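Comparison of Two Camera Modules and Two Controllers for an Outdoor Mobile Base

Student Project Report
Submitted 2023-04-22

1. Purpose

The Ivau platform is a four-wheeled mobile base maintained by the department for undergraduate projects. Its present vision system was selected for indoor corridors and has not been reviewed for use on grass. The project examined whether the existing camera module and controller could serve outdoors, or whether replacement parts should be purchased before the next student group begins its navigation work.

Two camera modules were compared. The first, referred to in this report as the Grelora module, is the one already fitted to the base. The second, the Imen module, was built from spare parts held in the laboratory and has a wider lens. Two controllers were also compared: the original board and the Yuen board, which was prepared by an earlier project group and left with its documentation incomplete.

2. Scope

The work was limited to image capture, time stamping and steering response. Obstacle detection was removed from the scope at the interim review, as the labeled images required for it could not be prepared in the time allowed. No claims are made in this report about the ability of either module to recognize objects.

Performance in rain was not tested. Neither housing is sealed.

3. Equipment and Setup

Both camera modules were attached to the same aluminum bracket in turn. The bracket was not moved between modules, and its screws were marked with paint so that any shift could be noticed. Each controller was powered from its own battery pack to prevent one board from affecting the supply of the other.

Exposure was left on automatic in all trials. The project team considered fixing it by hand but decided against this, as future groups are expected to use the base under changing light. This decision made some results harder to compare, and the matter is taken up again in section 6.

The lens of each module was cleaned with a dry cloth at the start of each session. Focus on the Grelora module is set at the factory. Focus on the Imen module is set by turning the lens barrel, and it was found early in the work that the barrel could creep under vibration. A drop of removable thread compound was applied, after which the same focus mark was read at the start and end of every remaining session.

4. Procedure

Each of the four combinations of camera and controller was given 40 trials. In each trial the base was driven forward over grass on a straight course and was then sent a single steering command. The controller recorded the time at which the command arrived and the time at which the steering servo reported its new position. Images were stored throughout at the full rate of the module under test.

Trials in which the wireless link dropped were repeated. The records of the dropped trials were kept in a separate folder and were not used in the averages.

After the driving trials, 2000 stored images were drawn at random from the full set and graded by eye. Lai-ching Lai and a second grader worked separately and used a three-step scale: clear, usable and unusable. Where the grades differed, the lower grade was entered.

5. Results

5.1 Controllers

The Yuen board answered steering commands sooner than the original board with either camera attached. The difference was larger with the Imen module, whose wider images place a heavier load on the original board. The original board also skipped time stamps when its storage buffer became full. The Yuen board skipped none during the recorded trials, although it failed to start on two occasions and had to be powered again.

5.2 Cameras

The Grelora module produced more images graded clear when the base was standing still. When the base was moving, the advantage disappeared, and most images from both modules were graded usable. Softness was the most common reason for a reduced grade. Loss of contrast against a bright sky was the second — a condition which automatic exposure handled poorly on both modules.

Grass gave the graders particular difficulty. Blades and clumps near the base could be sharp in an image whose middle distance was soft, and the three-step scale allowed only one grade for the whole image. A scale with separate grades for near and far ground would have served better.

Outdoor views over the lawn, with the tree line under an overcast sky:
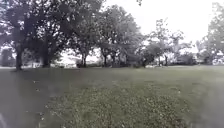
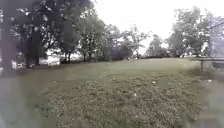

Man-lok Yang

6. Discussion and Recommendations

The results favor the Yuen board. Its starting fault should be traced before it is fitted permanently, and its wiring diagram should be completed by the next group. The fault is thought to lie in the power connector, but this was not confirmed.

The results do not support replacing the Grelora module at this time. The wider view of the Imen module is useful, but its focus requires attention at every session, and the moving trials showed no gain in image grade. It is recommended that the Imen module be kept as a spare and that a short series of trials with fixed exposure be carried out on both modules.

Trial records, the grading sheet and the bracket drawing have been placed in the project archive. The dropped trials are stored with them.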